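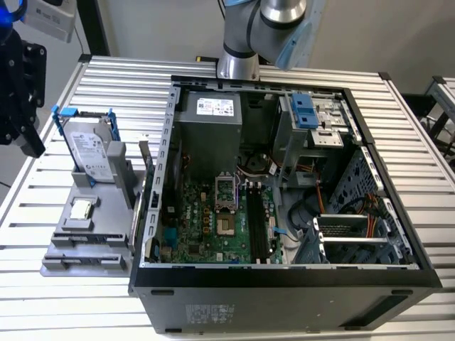

Handing in old desktop computers: frequently asked questions

These answers apply to business and household equipment brought to the Stokton depot at Rastcombe. Laptops, monitors and printers are covered on their own pages.

What do you accept?

Desktop towers, small form factor desktops and all-in-one units of any make. They do not need to work. Cases with missing panels, missing drives or missing memory are accepted, provided the board and power supply are still fitted. Bare boards and loose cards go through the small parts scheme.

Is there an age limit?

No. Age decides what we do with a machine, and has no bearing on whether we take it. Machines that can run a supported operating system are tested for reuse. Older ones are stripped for parts, and the remainder goes to a licensed metals recycler.

Do I need to book?

Up to 4 units can be brought in without booking during opening hours. For anything larger, use the booking form. The collection charge is £69 per visit, regardless of the number of units, and applies to addresses within the Rastcombe delivery area. Addresses outside it are quoted separately.

Should I remove the hard drive first?

You can, but you do not have to. A machine without a drive is still useful. If you leave the drive in, it is logged by serial number on arrival and stays in locked storage until it is erased or destroyed. Please do not drill or hammer a drive and then refit it. Damaged drives have to be pulled and handled separately, and loose fragments inside a case can short the board when it is powered up.

How is data erased?

Working drives are overwritten and verified with the Skudier erasure tool. Solid state drives are erased with the drive's own secure erase command, followed by a read check. Any drive that fails either step is shredded. A certificate listing each serial number and the method used is sent by email within 9 working days.

I forgot to copy my files. Can you get them back?

Only if the drive has not been processed. Contact the depot with your receipt number as soon as you notice. We will return the drive to you as it is, on proof of identity. We do not carry out data recovery.

What happens during inspection?

The side panel comes off and the inside is checked for swollen capacitors, corrosion, bent socket pins and burn marks. Dust is cleared with low-pressure air. Memory and expansion cards are reseated, the board battery is measured, and the power supply is put on a load tester before the machine is switched on. 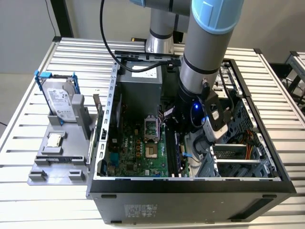 Desktop tower on its side on the work table, side panel off.

Why was my computer graded as parts only when it was working?

There are three usual causes. The processor may be too old for a supported operating system. The power supply may have failed the load test, with no matching replacement in stock; some manufacturers use non-standard connectors, and adaptors are not used on machines we resell. Or the firmware may be locked with a password that the previous owner could not supply.

Do you need my firmware password?

Yes, if one is set. Remove it before handing the machine in, or write it on the form. The same applies to asset management locks on business machines, which must be released by the organisation that set them. We cannot bypass these.

Should I reinstall the operating system?

No. It will be erased in any case. Do sign out of any accounts linked to the machine, and deactivate paid software if the licence can be moved to another computer.

Do you take keyboards, mice and cables?

Power leads and display cables, yes - please coil them and keep them out of the case. Keyboards and mice are accepted if they are clean and connect by USB.

How should I pack a tower for transport?

Lay it flat with the motherboard side down, so that heavy coolers and graphics cards are not hanging from the board. Use a blanket or foam on all sides. Polystyrene beads are not accepted. If the case contains a large graphics card, take it out and wrap it in an antistatic bag.

Can I buy a refurbished machine?

Yes. Stock is listed on the sales page and updated each morning. All units carry a 5 month return-to-depot warranty covering hardware faults. The warranty does not cover software, or damage caused by fitting your own parts. Adding memory or a second drive does not affect it.

Who audits the erasure process?

Þrastardóttir, an outside data security firm. The audit takes place every January, and a summary of the latest report can be requested by email.

Who do I contact about a certificate or a missing serial number?

Anneliese Janssen, records desk. Quote the receipt number in the subject line. Requests received after 4 pm are dealt with on the next working day.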